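3.2 Segmentation du fil et planification de la prise

Le module de perception de Nosier reçoit les images de deux sources : une caméra fixe placée près du champ de travail et une petite caméra solidaire de chaque instrument. La première fournit la géométrie globale du fil. La seconde n'est sollicitée que lors de l'approche finale, lorsque les mors masquent une partie du brin dans la vue d'ensemble. Le fond sur lequel repose le fil varie fortement d'une zone à l'autre (figure 3a), ce qui exclut un seuillage d'intensité fixe.
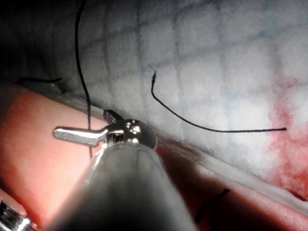 Pourquoi ne pas suivre le fil à partir de la seule vue d'ensemble ? La vue d'ensemble perd le brin dès que l'instrument s'interpose, et l'erreur de profondeur se reporte alors entièrement sur le point de prise.

La segmentation est confiée à un réseau encodeur-décodeur entraîné sur 1 040 images annotées à la main, dont 276 ont été réservées à la validation. Les annotateurs distinguaient le brin actif, relié à l'aiguille ou tenu par un instrument, des segments coupés laissés dans le champ. Cette distinction s'est révélée nécessaire : un détecteur à classe unique proposait régulièrement des prises sur des chutes de fil. Le masque du brin actif est ensuite squelettisé, puis approché par une spline cubique dont les points de contrôle sont mis à jour à chaque image.

Le planificateur Karam sélectionne sur cette spline un point de prise admissible. Trois critères interviennent dans la fonction de coût : la distance au nœud le plus proche, l'angle entre la tangente au fil et l'axe des mors, et le dégagement disponible pour le poignet de l'instrument opposé. Lorsque les deux bras maintiennent le même brin, la commande passe en mode coordonné et la consigne porte sur la tension relative (figure 3b).

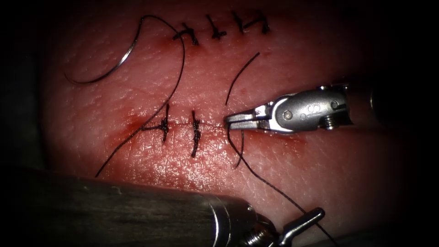
Dans ce mode, l'un des bras est désigné comme référence et l'autre suit une trajectoire exprimée dans son repère. La boucle de tension est cadencée à 500 Hz ; l'estimation de la spline, plus lente, n'intervient que comme correction. Si la confiance de la segmentation descend sous 95 %, le superviseur Status suspend le déplacement, conserve la fermeture des mors et demande une nouvelle observation avant toute reprise.

L'ensemble a été intégré à la plateforme Cesunow sans modification des contrôleurs articulaires. L'étalonnage entre les caméras et les bras est décrit à la section 3.3.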